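Planification de saisie (robotique)
516 partages · 2 commentaires

La planification de saisie, c'est la partie du logiciel qui décide où poser les doigts d'une pince, sous quel angle et avec quelle ouverture. Je la pratique chez Prindomach depuis février, et j'avoue que j'y ai pris goût ! Le planificateur reçoit un nuage de points, propose 70 candidats, puis les note un par un (stabilité, collisions, trajet du bras).

Les pièces longues et minces, genre baguette en bois, restent mes préférées -- le centre de masse compte alors presque autant que le contact.

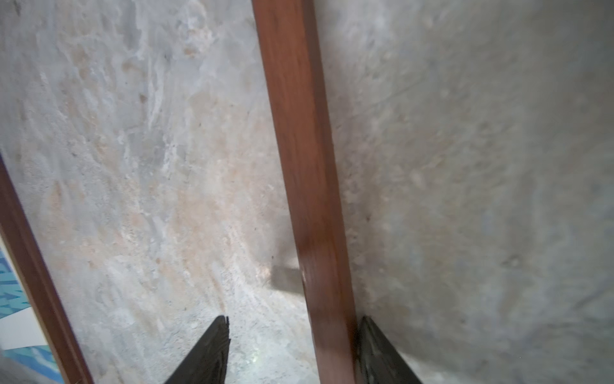

Nazanin Azimi trouve que je donne trop de poids à la note de stabilité et qu'un bon contrôle en effort rattrape bien des saisies médiocres. Je lui donne raison à moitié : dans Zaidi, notre simulateur, la boucle d'effort tourne à 50 Hz et ça reste juste pour un glissement rapide.

Voir aussi : étalonnage main-œil, segmentation, commande en impédance.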